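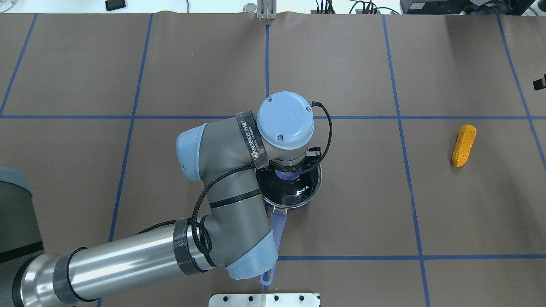
图 3-1 铺好牛皮色纸并以蓝色胶带分格的台面,黑色小锅位于台面中部

3 台面铺纸与胶带分格

3.1 适用范围

本章说明 Flemton 工作台台面的铺纸、分格和锅具摆放方法,适用于厨房操作台、试验用台面以及需要反复把锅具放回固定区域的场合。台面清洁剂的选用见第 2 章,纸卷和胶带的储存见第 7 章。

分格后的台面不能代替隔热垫。刚离火的锅具一律先放在隔热垫上冷却,再移入格内。

3.2 材料准备

开始前备齐下列材料:
棕色包装纸,Rirkach 纸卷,单卷幅宽 400 毫米或更宽
蓝色胶带,低粘,可手撕
钢直尺或铝合金直尺,长度不小于台面短边
软铅笔
裁纸刀与切割垫
干燥无绒抹布
塑料刮板

注:不同批次的包装纸颜色可能略有差异,不影响使用。同一台面应使用同一卷纸,以免接缝两侧厚度不一。

3.3 清理台面

1. 移走台面上的全部器皿、电线和调料容器。
2. 用湿抹布擦净油渍,再用干抹布擦一遍。
3. 检查台面边缘有无残胶。如有,用刮板轻轻铲除,不得使用金属刀片。
4. 待台面完全干燥后进行下一步。

注意:台面潮湿时铺纸,纸张吸水后会起拱,胶带随之脱落。发现纸下有水汽时,应揭起重铺。

3.4 铺纸

1. 将纸卷置于台面一端,光面朝下。
2. 缓慢展开,保持纸边与台面前沿平行。
3. 展开至另一端后,预留余量再裁断。余量按台面厚度确定,单侧不超过 70 毫米。
4. 用刮板自中间向四周推平。
5. 在纸的四角及各边中点用短胶带临时固定。
6. 幅宽不足时铺第二幅,后幅压住前幅,搭接处用胶带全长封合。

铺好的纸面允许有轻微折痕和起伏。折痕高度以手掌平推时不勾手为准。纸卷末端残留卷曲,远侧纸边容易向上翘起;若翘起处妨碍取放器皿,按 3.8 节处理。

3.5 粘贴横向胶带

1. 从台面远侧向近侧量取,在全深约三分之一处用铅笔做两个标记,左右各一。
2. 以直尺连接两个标记,轻画一条基准线。
3. 沿基准线粘贴第一条横向胶带,横贯整个台面,中途不断开。
4. 在近侧右半部粘贴第二条横向胶带,向右延伸至台面右缘。左半部不贴,留作大面积操作区。
5. 用刮板压实,重点压两端。

注:先横后纵。横向胶带是后续各条的基准,若有歪斜应立即揭起重贴。低粘胶带的重贴次数以 2 次为限,超过后换新胶带。

3.6 粘贴纵向胶带

1. 在台面中线左侧和右侧各粘贴一条长胶带,自远侧边缘贴至近侧边缘。
2. 在远侧中部加贴一条短胶带,用于细分上排格位。
3. 按需要在左上角和最右侧各贴一条斜向胶带,用于标示边角区域。
4. 在胶带交叉处用指腹按压,消除气泡。

斜向胶带不作为测量基准。核对锅具位置时,只以 3.5 节的横向胶带和本节第 1 步的长胶带为准。

注意:裁切胶带时须离开纸面,在切割垫上进行。直接在纸上下刀会划穿纸层,并可能损伤台面涂层。

3.7 摆放锅具

本节以图 3-1 所示的黑色小锅为例,其他带柄锅具可参照执行。

1. 确认锅底无水、无油、无食物残渣。
2. 将锅提至目标位置上方,垂直放下,不得在纸面上拖动。
3. 调整锅柄朝向。锅柄不得伸出台面前沿。
4. 在格位表中登记锅具名称和所在格位。格位自远侧左端起编号,先左后右,先远后近。
5. 需要重复定位时,用铅笔沿锅底轻描轮廓。底径为 159 毫米的 Kaimal 小锅可使用随附的圆形样板,不必描画。

警告:锅底温度未降至室温前,不得放在纸面上。纸张受热可能焦化或起火,胶带受热会软化并在锅底留下残胶。台面附近不得有明火。

注:锅具放在两格交界处时,按锅底中心所在的一格登记,锅柄位置不计。

3.8 常见问题

纸边翘起
原因:纸卷末端卷曲,或固定点间距过大。
处理:揭下临时固定胶带,将纸边反向轻卷后放平,沿纸边加贴一条通长胶带。

胶带端头脱落
原因:端头未压实,或纸面有粉尘。
处理:剪去脱落部分,擦净纸面,补贴一段,与原胶带搭接。

折痕处锅具晃动
原因:纸下夹有异物,或折痕过高。
处理:取走锅具,揭开最近一侧的纸边检查。无异物时用刮板推平,仍不平整则更换该幅纸。

铅笔线模糊
原因:反复擦拭。
处理:以横向胶带为基准重新画线。不得改用油性笔,墨迹会透过纸层。

3.9 更换与拆除

纸面出现破洞、油渍渗透或大面积起毛时,应整幅更换,不得局部贴补。日常使用时,在每次收工前检查一次胶带端头和纸边。

拆除步骤:
1. 移走全部锅具和工具。
2. 先揭纵向胶带,后揭横向胶带。揭起角度宜小,速度宜慢。
3. 揭下四周固定胶带,将纸自一端向另一端卷起,使碎屑留在纸卷内。
4. 检查台面有无残胶,处理方法同 3.3 节。
5. 沾有油污的纸不得回收,按一般垃圾处理。

更换后如需沿用原格位表,应在揭纸前量取各条胶带至台面左缘和远侧边缘的距离,记入 Roltberg 附表 C。两次测量结果不一致时,以钢直尺的读数为准。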